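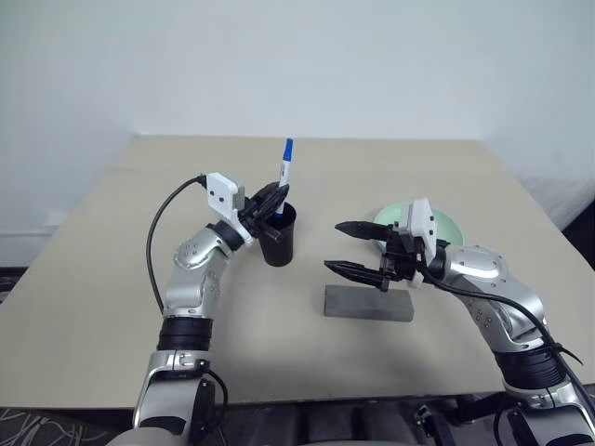

Left arm stalls on pen-in-cup task after fine-tuning: more episodes or different episodes?

Posted in: Robot Learning > Data Collection > Two-arm setups
Print this page | E-mail this page

Posted by tmarrow_lab

Setup: two six-joint arms on a shared table, parallel grippers, one camera on each wrist and one overhead at roughly head height. Leader arms for teleoperation. Policy is an action-chunking transformer trained from scratch on our own episodes, no pretraining. The task is to grasp a pen standing in a black cup with the left gripper, lift it clear, hand it to the right gripper, and have the right arm lay it on the plate. The gray block stays on the table as a distractor and is moved between episodes.

We have 46 demonstrations of the full task, all recorded by the same operator over 2 sessions. Training loss looks normal. On the robot, the following happens:

- The left arm reaches the cup and closes on the pen in most trials.
- After closing, it holds position. Sometimes it holds until the time limit. Sometimes it opens, closes again in the same spot, and holds again.
- If I nudge the left arm upward by hand while it is holding, the rest of the task runs normally, including the handover.
- The right arm waits open for the whole stall, as it does in the demonstrations at that point.

I replayed several recorded episodes open loop and the arms track them correctly, so I do not suspect the controllers. Calibration was checked after the second session. Recording is at a fixed rate with all streams stamped by the same clock.

The operator pauses after closing the gripper, to make sure the grip is good before lifting. I measured this pause in the data and it varies a lot, up to 2 seconds. I did not think much of it when we recorded.

What I need to decide is whether to collect another batch in the same way, or change the procedure and start over. Recording time on this station is limited and I would prefer not to throw away what we have. The conversion scripts are from the Rullitach package, in case that matters.

Posted by Masanobu Fujimoto

The pause is the cause. During it, the wrist view, the overhead view and the joint positions barely change, and the recorded action for nearly all of those samples is "stay where you are." The policy has no memory beyond the current observation, so it cannot tell the first moment of the pause from the last one. It learns the most common action for that observation. Your nudge moves it to a state where the demonstrations always lift, and it continues. Recording more episodes with the same pause will add more samples of the same ambiguity.

You do not have to discard the existing set. I would go in this order.

1. Trim the pauses. Compute joint velocity for both arms plus gripper velocity. Where everything is below a small threshold for longer than a few samples, drop the samples in the middle and keep the ones on each side. Use both arms in the test. If you use only the left arm, you will cut out sections where the left arm is correctly holding the pen while the right arm approaches for the handover.

2. Rebuild the action chunks after trimming. If your loader precomputes chunks at conversion time, they will still contain the old hold actions even when the observations have been cut. I believe Rullitach does this by default and caches the result next to the episode files. Delete the cache or you will be training on the old chunks and will conclude that trimming did nothing. I lost the better part of a week to this in May.

3. Check what you are storing as the action. If it is the follower's measured joint position, change it to the leader's commanded position. When the gripper is closed on something, the follower stops at the object's width while the leader keeps closing, and that difference is the only place where grip force shows up in the data. With measured positions, the policy commands a width equal to the pen's diameter and gets a weak hold. This may explain the open-and-close behavior you see, which trimming alone would not fix.

4. Retrain and test before recording anything new.

If it still stalls after that, record a short supplementary set that begins at the difficult point. Place the left gripper already around the pen in the cup, start recording, lift immediately. Vary how far down the barrel the gripper is and how the pen leans. These episodes are quick to record. Eleven of them were enough on a comparable insertion task at our station. Mark them with a separate tag so you can change their sampling weight or remove them later.

For new full-length episodes, instruct the operator as follows:

- Decide on the grip before closing. Close and lift in one motion.
- If the grip is bad, keep going. Lower, reopen and grasp again within the same episode. A recovery is worth keeping. A long pause is not.
- Stop the recording only when both arms are back at the start pose.

Two further points. A pen in a cup has very little variation in height but a lot in lean angle, and the lean is hard to see from the overhead camera when the gripper is in front of the cup. The wrist camera has to supply it. Look at the left wrist stream at the moment before closing and confirm that the cap is in view and in focus. If a human cannot tell the lean angle from that image, the policy will not be able to either.

Also, one operator is fine for a first set, but their habits become the policy's habits. Have a second person record part of the next batch, after reading the same instructions.

Posted by gv_anders

We had the same thing and just collected more. It went away at some point. We also moved to a bigger cup so maybe it was that. I would get a few hundred episodes before worrying about it.

Are your wrist cameras on auto exposure? Ours was on and the picture went dark whenever the gripper got close to a black object. Turn that off.

Posted by Sedow_station2

Agree with Fujimoto on trimming, with one correction. Don't set the velocity threshold from the spec sheet. Take a few seconds of data with the leader arms resting in their cradles and look at the noise. On our Costomholm arms the wrist joints jitter enough at rest that a sensible-looking threshold found no pauses at all. We low-pass the velocity first, then threshold, and apply the cut indices to the unfiltered data.

Watch the end of the episode too. If the operator sits at the start pose before pressing the stop key, you get a second long stationary section that looks nearly identical to the beginning of the task. Our policy would occasionally refuse to start. Trim the tail the same way, and keep a handful of samples so the policy still learns to come to rest.

On the distractor: log where the block was in each episode, even coarsely (left, middle, right, near, far). We didn't, and later found it had been near the right arm in almost every episode. With the block moved to the far edge the handover failed. We had to go back through the overhead video by eye to work out why.

Auto exposure is a fair point from the previous poster. Lock white balance as well. If you lock them partway through the project, keep the older episodes in a separate group and compare training with and without them.

Posted by tmarrow_lab

Action was the follower's measured position. The leader stream was recorded too, so I could rebuild without going back to the robot. Trimmed on filtered velocity from both arms, deleted the chunk cache (it was there, next to the episode files as described), retrained.

The long hold is gone. Open-and-close still happens occasionally when the pen leans away from the left arm. The wrist view in those cases shows mostly gripper finger and very little cap, so I am going to tilt the camera mount and record the supplementary set after that. Wrist exposure was already fixed. White balance was not.

I have not yet tested with the block in new positions.

Last edited 17 Nov 2020

Filed under: teleoperation, imitation learning, demonstration quality, grippers

Contact the moderators | Copyright Oshima Robotics Help Exchange and its contributors | Back to top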